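Chapter 5
Packing Groceries and Carryout
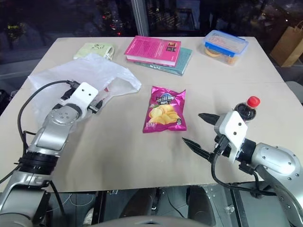

Most of what a store sells leaves the building in a bag. The customer may have spent half an hour choosing the goods, but the last minute at the counter decides what shape they are in when they get home. Bread gets flattened, a carton leaks onto a box of crackers, or a handle tears in the parking lot. These are small losses one at a time. Over a month they add up to refunds, replacements, and customers who go to another store.

This chapter covers the work of packing by hand. You will learn how to sort an order before it goes into a bag, how to judge weight, how to open and hold the common kinds of bags, and what to do with goods that should not be bagged together. Chapter 6 deals with boxes and delivery crates.

What you should be able to do after this chapter

Sort a mixed order by weight and by how easily each item is crushed.
Open a thin plastic bag and a paper sack without tearing them.
Pack a small order in one bag so that it stands up and carries well.
Explain when a second bag is needed.
Handle a broken or leaking item at the counter.

Words to know

Base: the heavy, firm items that go at the bottom of a bag.
Gusset: the folded side of a bag that lets it open out into a square shape.
Headspace: the air sealed inside a bag of chips or similar snack.
Double bagging: placing one bag inside another for strength.

5.1 A two-item order

Begin with the simplest case. A customer at the Letisley Market buys a bag of potato chips and a small bottle of cola and asks for a plastic bag. New clerks often drop the two items in as they come off the scanner, chips first. The bottle then lands on top. The chips at the bottom of the bag take the full weight of the drink all the way home, and a good part of them will be crumbs.

The better way takes no longer. Lay the bag on the counter, open the mouth, and pull one side down so that you can see the bottom. Put the bottle in first, upright, with the cap tight. Set the chips beside it or on top, standing on their bottom edge. Lift by both handles and check that the bottle has stayed upright.

A bag of chips looks full and feels firm, and for that reason people treat it as a solid object. Much of that firmness is headspace. The air protects the chips from light bumps, but it does not hold up a load. If you press down on the bag, the seam may open. Never squeeze air out of a snack bag to make it fit. Use a larger bag or a second one.

Carbonated drinks need a little care too. A bottle that has been dropped or shaken can spray when it is opened. If you drop one, set it aside and get the customer another.

5.2 Opening thin plastic bags

Thin plastic bags cling to themselves. They come off the stack flat, and once they have been handled they crumple and the mouth is hard to find. Rub the top edge between your thumb and finger until the two layers slide apart. Do not lick your fingers. A damp sponge in a dish beside the register works well, and most stores supply one. When the layers part, put your whole hand inside and spread the bottom corners before you load anything.

Keep only the bag you are using on the counter. Loose bags slide off the edge and end up on the floor, where someone can slip on them. They also hide small items. A pack of gum or a lip balm under a crumpled bag is easily left behind, and the customer has already paid for it. Lift any spare bag and look beneath it before you start the next order.

5.3 Sorting before you pack

Larger orders should be sorted on the counter. Cans, jars, and bottles form the base. Boxes go around the sides, where they help the bag keep its shape. Chips, bread, eggs, and soft fruit go in last.

Sumaiya Saha trained clerks at the Hiscombe store for many years and had them pack every practice order twice, the second time in a different bag. You will do the same in the exercise at the end of this section.

Practice 5-A

Work with a partner. You need one plastic bag, one paper sack, a bag of chips, a small bottled drink, a can of soup, and a loaf of bread. Pack everything in the plastic bag, carry it across the room, and unpack it. Write down any item that shifted or was dented. Repeat with the paper sack, then trade places.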